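¿Cómo guardáis las piezas pequeñas para no perderlas al montar?

hinel_taller
Hola a todos. Estoy montando un tablero de piezas encajables – ejes, poleas, placas – y cada vez que lo desarmo me falta algo. Tengo una caja Plina de 12 compartimentos, pero se me mezcla todo. ¿Algún truco?

Imus60
¡A mí me pasaba lo mismo! Lo que me salvó fue dejar de guardar en caja y tenerlo todo a la vista sobre un tablero blanco, bien grande. Las piezas azules se ven enseguida (sobre la mesa oscura las perdía siempre) y algunas, como la polea con su eje, las dejo de pie al fondo.
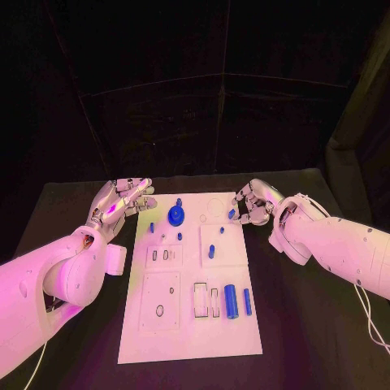 Respuesta de plina_hrub
Yo uso bolsitas con cierre, 2 por montaje: una para lo redondo y otra para lo plano. Compré un paquete de 200 y todavía me quedan, jaja. Les escribo encima con rotulador y listo.

Respuesta de tuercas_y_mas
Imán debajo de la mesa. Bueno, si son de plástico no, claro.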